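Flitumero hand-held gripper kit - my review after a winter of fiddling

I bought this kit in March, lost the instruction booklet within the week, found it again in a box of extension cords, and finally got the thing together at the shared shop over on the other side of town. So if you want a first-day-out-of-the-box review, this isn't it! You're getting the opinion of a person who has built it, taken it apart, and built it again with one linkage the right way around.

The kit makes a two-fingered gripper you hold in your hand and work yourself, so you can try out finger shapes and pads before you bolt anything to an arm. I paid 80 dollars for mine, plus shipping. Assembly took me 3 evenings. Hye-jin Oh did hers in one, but she reads diagrams for a living and I do not.

The printed parts are good. Clean edges, no strings of leftover plastic, and the holes lined up without drilling (my last kit was a disaster there). The screws are fine too, though the bag had none to spare, and I dropped one behind the bench and had to go find a match at the hardware store. My one real gripe with the build is the step where you join the two linkages. The drawing shows it from the back and the text describes it from the front. Go slow there.

The pads are why I picked this one over the Bonetti, which comes with bare plastic tips. I wanted rubber, and I wanted something to practice on that had some give and some weight, so fruit it was. 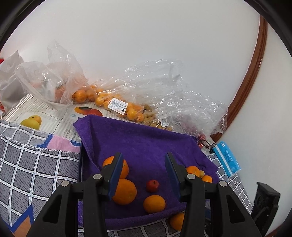
I also tried it on a coffee mug, a rolled-up sock and a deck of cards, and the cards were the only flat-out failure. Anything thin just slides under the pads. You can sort of scoop it if you get one finger under the edge, but that takes more patience than I've got after dinner. The sock was easy, the mug was fine by the handle and nerve-racking by the rim.

My hand got tired before anything on the gripper did. The spring is stiff, and Joon-young Kwon, who has much bigger hands than me, said the same thing after five minutes with it. He swapped in a lighter one from his parts drawer and I liked it so much I left it there.

Would I buy it again? Yes, with the softer spring ordered at the same time. If you already have a printer and a pile of hardware, you could probably make your own for less - I just didn't want another half-finished project on my shelf. Four stars, and it'd be more if they redrew that linkage page.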